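Spending the arm budget (and the bits I forgot to put in it)

Posted Jun 21, 2022

So the money came through! After a whole spring of spreadsheets we have a proper yes for the second packing cell at Dutwood, and I have been grinning at my desk like a child with a new bike. A few people asked how I put the numbers together, so I'm writing it down while I can still remember which tab was which.

A bit of background for anyone new. We're a small packing outfit, two units on the Flisham road, mostly boxed goods going out to shops. The first cell went in last year at the Sedgwick unit and it does one job: pick a box, put a box somewhere else. I love it. I still stop to watch it when I've got a tea in my hand.

When I budgeted for that first one I did what I think most people do. I got a price for the arm, got a price for the gripper, added a bit and called it a plan. The arm was fine. It was everything bolted to it, under it and next to it that had me going back cap in hand. Brackets! Cable ties by the bag! The stand alone needed 100 more than I'd set aside, and then the floor wasn't level, so we paid for packing plates as well.

This time I started from the other end. I walked round the Sedgwick cell with a notepad and wrote down every single thing that would have to exist again at Dutwood, from the wall panels inwards. Then I priced the small stuff first. My line for mounts, cables and connectors came to 596 pounds, which made me wince, but I'd much sooner wince now than in July with the floor half up.

Then there's the camera. We put one on the wrist at Sedgwick as an afterthought and I'd never go back, so at Dutwood it's in the plan from day one, with its own bracket and its own cable run. I've put 700 aside for fitting and setting it up. A second-hand one was tempting (there was a lovely deal going through Postley) but I want the two cells to match, so that a spare on the shelf will fit either.

Spares are my other big change. A worn finger on a gripper is a tiny part and a very long afternoon if you haven't got one in the drawer. I've got 400 down for fingers, pads and fixings, and I'm going to be strict about not raiding it for anything else. We'll see how long that lasts!

I also did a reach check before signing anything, and I'd tell anyone to do the same. Mark it out on the floor with tape, full stretch, biggest box you handle, and then stand there with a tape measure and be fussy. Our first layout for Dutwood had the wall too close, and moving a line on a drawing is free.

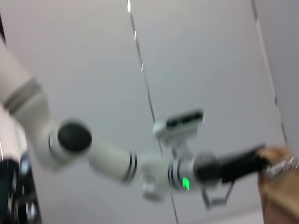
The arm with a cardboard box at the gripper, camera up on its bracket above the wrist.

Next job is the delivery dates. The arm has the longest wait, so that order goes in first, and the panels can follow once the electrician has been round to look at the supply. I still haven't decided whether to do the floor before or after the panels arrive. Doing it before is tidier, but it means clearing the whole back half of the unit in the same week as our stock count, and I know how popular that will make me.

If you've fitted out a cell in an older building I'd love to hear what you spent on the floor, and whether you'd do it the same way again. Comments are open, and I read all of them, usually with that same cup of tea.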